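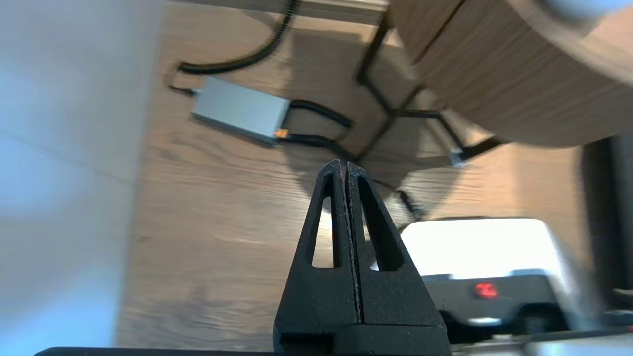
Hi Andri,

You asked for something less stiff than the spring report, so you're getting the version I'd tell you over coffee (with the numbers in it, I promise). This covers the Sallel rooms through Mon 31 July.

The big news first: the floor is done in the front room! I know I said that would be finished back when we were still arguing about the radiators, but the old carpet glue fought us the whole way. We went with the lighter finish in the end, the honey-brown one you liked on the sample board, and left the darker streaks in the grain alone. I'm really glad we didn't stain over them. The room feels a good bit bigger now, even with all our stuff creeping back into it.

And it does creep. That's most of what July has been, to be fair. When we cleared the place for the sanding, everything electrical went into the back hallway in whatever bag or box was closest, and I've been bringing it back a piece at a time and working out what each thing belongs to. Power supplies are the worst of it. You find a silver-gray box with a cable coming out of one end, no clue on it that means anything to me, and it could go with the lamps, the old projector or something that left the building years ago. So I sit on the floor with it (best table we have right now) and go through the list.

The list, by the way, is the thing I'm proudest of this month. We had 253 items on it when I closed it for this report. Each one has a line saying what it is, where it lives and whether anyone still uses it. Of those, 19 are still down as "unknown," and I'd like to keep them until the end of the summer before we give up on them. I did look at buying a proper label printer and decided masking tape and a marker do the job fine.

Walls: the white paint is on, two coats, and the long side has had its touch-up where the shelving scraped it. Jallora sent one person for that and he was in and out in a morning. I'd use them again. The bill came in under the quote, and I've put the difference toward cable covers, if that's okay with you. Those are the low ones that sit flat on the floor. I want them down before we open the room to groups again, as right now there are cords where people walk and I've tripped on one twice myself.

The shelves from Hondon are the part that isn't going well. Five of the 12 units came, and the rest have been "on the truck this week" for three weeks. I call them every Tuesday. In the meantime I've put the five along the back wall and filled them with the things we need all the time, so the reading lamps, extension cords and the good speakers are off the floor. Everything else waits. If the rest haven't shown up by the time you visit, could you call them too? I think a second voice would help.

Money, quickly. We're still inside the budget for the floor and the paint. Shelving is paid in full already (my mistake, I should have held back the last part until delivery, and I will next time). The only line that's gone over is waste removal: the carpet weighed more than anyone guessed and we needed a second pickup. I can cover it from the small repairs line if you sign off on that. The receipts are in the shared folder, sorted by supplier this time.

Ratanaporn came by to look at the room for the evening classes and loved the light. She asked for felt pads under every chair leg, so that's on the shopping list, and she'd like us to hold off on a rug until her first group has been in.

What's left for next month: finish the cable covers, get the rest of the shelves up, empty the hallway and deal with the unknown pile. I also want a second coat of sealer by the door, where the boards get the most feet. It'll mean closing the room for two days, so tell me if there's a date I should stay away from.

Come and see it when you can, and bring soft shoes!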